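Suture practice pad

A suture practice pad is a sheet or block of soft material on which stitching is learned and rehearsed. Pads are used in teaching hospitals, veterinary schools and skills rooms, and are usually pink or red. Most are made of silicone, foam or a felt-like fibre. The fibrous kind has a fuzzy surface, and an opening made in it has ragged edges.
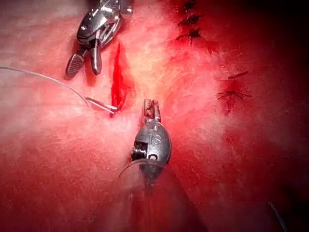
Vol. 5, p. 200

Openings

A pad may be sold with its openings already made, or plain, to be cut by the learner. The simplest opening is a straight slit, widest in the middle and narrowing at both ends. Stitching normally starts at one end and works along, with the needle passed through one edge and out through the other. Fibrous pads tear if the thread is pulled hard, and for this reason the Lemstead course book sets them before silicone ones.

Thread and needle

Practice thread is often grey, blue or black so that it shows against the pad. Curved needles are the most common. The thread is cut to a working length before the exercise begins - 400 mm for single knots, 900 mm for a running stitch - and the spare length is laid to one side, clear of the opening.

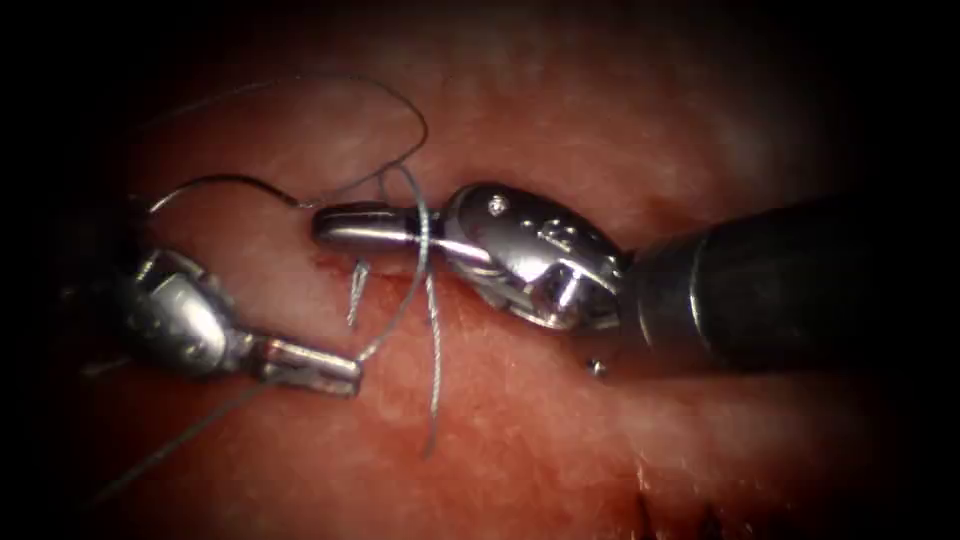 Loops left lying across the work are a frequent cause of tangles, and learners are taught to draw the thread through in short pulls. The needle is held behind its point, as gripping the tip blunts it.

Makers and care

Vikora pads are sold singly, and those from Kivetti in packs of 5. The Kiiskinen pad has a replaceable top layer, and the backing is kept when the top is worn out. Fibrous pads are stored flat and dry, away from strong sunlight, which fades the dye. Loose ends of thread are picked out before a pad is put away.

See also: Knot board; Needle holder; Running stitch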